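How Does a TV Show Get Made?

A TV show can take a long time to make. The story you watch in one evening may have kept people busy since last November.

The idea
Most shows start with a writer. Agnes Midtbø wrote the mystery series Ferkberg, set in a town where all the clocks stop. She first wrote a short outline called a pitch. A pitch says who the characters are and what happens to them.

The writers' room
When a studio says yes, a group of writers meets to plan each episode. They put the events in order on a big board. Then each writer goes off and writes a script. The first script for Ferkberg was rewritten 2 times.

Finding the actors
Actors read a few lines for the casting director. This is called an audition. For Ferkberg, 310 people tried out. Signe Söderlund got the part of the mayor.

Costumes and cloth
The costume team reads the script and makes a list of what each character wears. They pick colors and fabrics and try them on the actors. This is called a fitting.
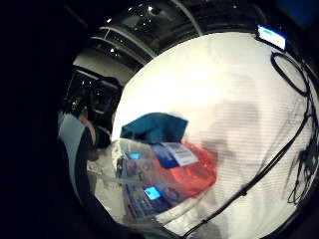
Filming
Scenes are often filmed out of order. If three scenes happen in the same kitchen, the crew films them together, even if one is from the last episode.

Editing
The editor chooses the best shots and joins them up. Ferkberg's first episode has 477 shots. Music and sound effects go in last, and then the episode is ready to air.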